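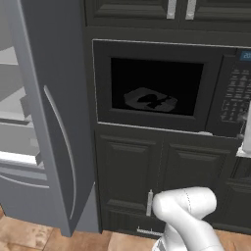

Frigorífico aberto, com três prateleiras brancas, ao lado de armários escuros.

Coluna ativa Kasham 12 – aluguer para festas e casamentos

A Kasham 12 é a coluna que mais sai do nosso armazém. Tem woofer de 12 polegadas, amplificador incorporado e mesa de mistura de 2 canais na traseira, o que chega para um microfone e um leitor de música. Serve para discursos, música ambiente durante o jantar e pista de dança em salas pequenas e médias. Para salas grandes ou festas ao ar livre, pedir orçamento para o conjunto Lauritsen com subgrave.

O aluguer inclui:
Duas colunas Kasham 12 com tripés
Um microfone de mão com fio
Cabos de corrente e de sinal
Sacos de transporte

Não inclui computador, controlador de DJ nem iluminação. Estes artigos estão na página de acessórios e podem ser juntos à mesma reserva.

Dados técnicos
Referência de catálogo: 2,338
Entradas: XLR/jack combinado, RCA
Saída: XLR, para ligar a segunda coluna
Altura em tripé: regulável
Alimentação: 230 V

Levantamento e entrega
O material levanta-se no armazém da Zendidton a partir das 15h da véspera do evento e devolve-se até às 12h do dia seguinte. A entrega com montagem é feita num raio de até 61 km e paga-se à parte. A montagem inclui ensaio de som com o microfone. Se a sala tiver limitador de ruído, é preciso avisar na reserva.

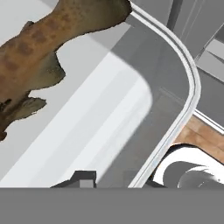 Peixe castanho com manchas, sobre uma superfície clara.

DJ com o equipamento
Quem preferir não tratar do som pode reservar as colunas com DJ. O serviço é assegurado por Ketill Frandsen, que trabalha com a Jorkska em casamentos, aniversários e jantares de empresa. A lista de músicas combina-se por telefone antes da festa. Os pedidos dos convidados são aceites durante a noite, salvo indicação em contrário dos noivos ou da organização.

Reservas
Para junho convém reservar cedo. A data fica bloqueada com o pagamento do sinal, descontado no valor final. A caução é devolvida depois de verificado o material. Cabos e tripés em falta são cobrados ao preço de tabela.

Ver também: conjunto Lauritsen com subgrave, microfones sem fios, luzes de pista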